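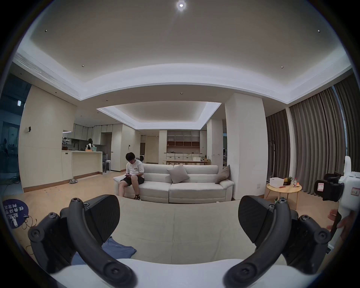
# The Mercado Room, Zeresbridge Residence

The Mercado Room is the ground-floor living and dining room of Zeresbridge Residence and is open to all residents of the building and their guests. It was refurnished last year under the Harnano program, which also covered the entrance hall and the laundry recess.

The residence has 38 apartments, most of them small. Many residents use the Mercado Room as a second sitting room in the evening, and the choice of furniture reflects this. Seating was given priority over tables, and a large part of the floor was kept open between the kitchen side and the curtains.

## Living and dining space

The long sofa faces away from the kitchen. Residents who took part in the planning meetings asked for a clear division between the place where people eat and the place where they sit, and turning the sofa proved simpler than adding a screen. The light wooden floor continues through both parts of the room without a threshold, so carts and strollers can pass freely.

Floor-length gray curtains hang over the tall windows. They may be drawn by anyone using the room and should be opened again in the morning. Please draw them by the edge of the fabric, about halfway up, and check that no furniture is standing on the hem.

The small round side table has splayed legs and is light enough for one person to lift. It may be moved to either end of the sofa. Fruit and drinks may be left on it for the length of a visit. Food that is to be kept overnight belongs in the kitchen, marked with the apartment number.

## Storage and laundry

Behind the sofa is the working side of the room. The wall unit has several rows of drawers, and labels have been added to part of it. Games, table linen, candles, sewing supplies and spare light bulbs are kept there. The contents list is reviewed each July, when residents are invited to hand in items they no longer need and to suggest what should replace them.

The washing machine is set into its own recess. It is intended for the linen of the common rooms and for small loads from the guest apartment. Residents' own laundry is done in the basement, where 7 machines are available. Quiet hours begin at 9 p.m., and no cycle should be running in the Mercado Room after that time. 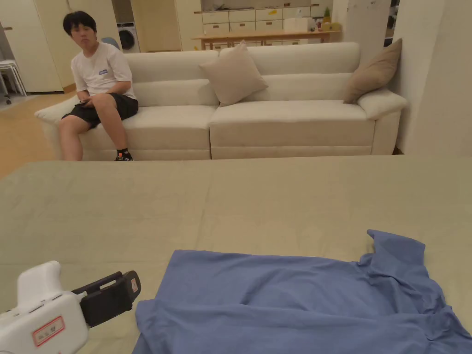 **May the pale wooden table be reserved for a private meal?**

Reservations are accepted for up to 3 hours at a time and are made at the front desk or by calling extension 2060. The sofa remains open to other residents while the table is reserved.

After a meal, the table is to be wiped down and the chairs returned to their places. Cleaning cloths are kept under the kitchen sink. Small items left on the table at the end of the day are placed in the lost property drawer and held at the front desk from the following week – please ask there before reporting anything missing.

Potted plants in the room are watered by the house staff. Residents are kindly asked not to add water, even when the soil seems dry on top. Anyone who would like to donate a plant may leave it at the desk with a note of its name and the amount of light it prefers.

## Sofa and throw pillows

The sofa has two wide seat cushions and a tall backrest with soft seams running along it. The cushions should be left in position, and the seat should not be used for ironing, folding wet laundry or storing boxes. Spills must be blotted at once with a plain cloth and reported to the desk the same day. Household stain removers have marked the pale fabric in the past and are no longer permitted.

Two throw pillows belong to the sofa, one paler than the other. Both are shared property of the Mercado Room and remain there. Residents who need an extra pillow for a guest may borrow one from the linen closet on the second floor.

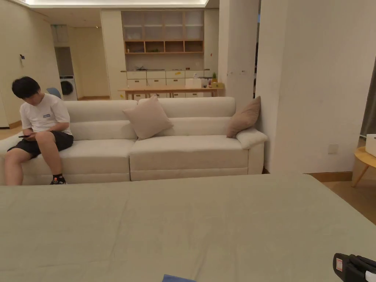

*Long sofa with its pair of throw pillows, and a round side table beside the wall.*

The square pillar behind the sofa shows scuff marks and small patches of tape. Repainting of the pillars is included in the next round of maintenance, together with the lower walls of the dining side. Notices should be placed on the board in the entrance hall and may not be taped to pillars, walls or cabinets.

Power outlets in the room are available for phones, laptops and reading lamps. Cords should be kept clear of the path between the sofa and the curtains. Heaters and cooking appliances may be used only on the kitchen side.

## Visiting the room

The Mercado Room is open from 7 a.m. to 10 p.m. Visitors from Undomdale and other houses are asked to sign in at the front desk on arrival. Copies of the furniture list, with measurements and care instructions, can be requested there.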